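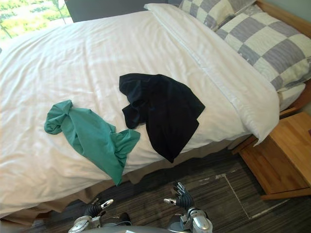
Hello all,

Despina Popescu wrote on September 2, 2022:
> At our guest house in Clisville the owner wants to try
> robots for the bedrooms. We are 11 in housekeeping.
> Will they cut our hours? And who does the beds when
> the machine is slow?

Dear Despina,

I can tell you how it went with us at Zustlow. The hours were not cut, but they were moved. Before, I did a room alone from door to door. Now the robot has the simple part, picking up clothes and pulling the duvet, and I go between the rooms and check. A white duvet is hard for it, it is big and soft and has no clear corner. A T-shirt is easier.

What I did not expect is the writing. After each room I fill in a form in Trotuler, and my colleagues who don't like computers are tired of this more than of the beds. We asked that the form time is paid, and we got it - please ask for this before the trial begins, it was much harder to get it after.
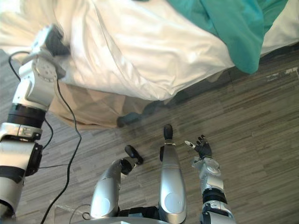
Do we still need to learn how to make a bed by hand?
New people here still learn it by hand first, and only after that they work beside the robot.

One more thing, the training was 600 for each person and the company paid. Look that your contract says the same.

Kind regards,
Dušan Vlachou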